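Zdenka Kadrić
Thread on pitch counts, rest days and why our under-16 league's current rule does not do what it says. Long. Numbers are from the scorebooks I keep for the Melach summer league, one season, all four clubs.

1/ The rule: a pitcher may throw up to 100 pitches in a game. Past that he comes out at the end of the batter. The rest period is then set by the count on the sheet. Most of you know this part.

2/ What the sheet counts is pitches to batters. It leaves out warm-up throws between innings, throws to first, and everything in the bullpen. For a starter who goes six innings with runners on, that is a lot of throwing that appears nowhere.

3/ I logged every throw by Ostbridge's starters over the season, home games only. Pitches on the official sheets: 1112. Throws I logged from the first bullpen toss to the last out: more than double that.

4/ The worst single case was a June game against Rilari. The official sheet has the starter at 100 on the dot. My log has him past 200 for the afternoon. He moved to catcher for the last two innings, which I did not include.

5/ Catching after pitching is the part I would change first. Catchers throw the ball back after nearly every pitch and make hard throws to second on top of it. Our rule says nothing about it. A boy can pitch five, catch two, and be recorded as rested on the same schedule as one who sat down.

6/ Several people asked how I define a throw. Any overhand release with a ball, at any effort, once the player has started his pre-game bullpen. Playing catch in the outfield before that is excluded. I accept that a soft toss and a fastball are different loads. I have no radar readings, so I have not weighted anything.

7/ Also asked: who checks the count. At present each club's scorer keeps a tally and the two are compared after the game. Where they differ, the home book stands. In close cases this matters. Two of the Rilari games had books four pitches apart, and four pitches was the difference between rest categories.

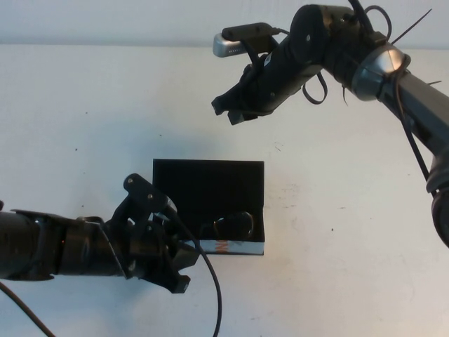

Bench setup, two arms and the black box.

8/ Proposal one: compare tallies at the end of every half inning. It takes a few seconds. The scorers already sit within shouting distance of each other at three of the grounds. At Polák Field they are on opposite sides, so a runner or a phone call would be needed.

9/ Proposal two: a pitcher who has thrown more than half the daily limit may not catch again that day. He may play first, second or the outfield. I would keep him off third and short as well, but I expect to lose that argument and am not going to hold up the rest for it.

10/ Proposal three: cap warm-up throws between innings at eight for the first and five after that. Umpires already try to enforce something like this for pace of play. It ought to be written down.

11/ Objection I hear most: small squads. Ostbridge carried eleven players for half the season and had two who could catch. Under proposal two they would have been short in several games. I looked at each one. In all but one there was a second catcher on the bench or in left field.

12/ The remaining game was the second half of a doubleheader with the other catcher out with a bruised thumb. For that sort of thing I would allow the opposing manager to agree to an exception before the first pitch, noted in both books.

13/ Second objection: scouts and parents want to see the boys throw. Noted. The schedule has enough games in it for everyone to be seen.

14/ On the total. The four clubs together threw 1501 innings' worth of outs in league and friendly play if you count both levels, and I have full throw logs for only a small share of those. Treat my figures for Ostbridge as one club's figures. I make no claim about arm injuries from them. The sample is far too small and I have no medical records.

15/ What I do claim is narrower. The rest table assumes the sheet reflects the day's work. In the games I logged, it does not, and the gap is largest for the pitchers who work from the stretch most often. They tend to be the tired ones.

16/ Correction to post 7: the Rilari books were four apart in one game and three apart in the other. Both still crossed a category line. Thanks to the Melach scorer who checked.

17/ If you keep a book for another league, I would like to know whether you record throws to first. A small tick under the pitch column is enough. I use a dot for a pick-off attempt and a dot with a bar if the runner is out.

18/ The rules meeting is at 7 pm at the Melach clubhouse. The three proposals will be read out separately and voted on separately. I can bring the Ostbridge logs on paper for anyone who wants to go through them beforehand. Reply here and I will print a copy.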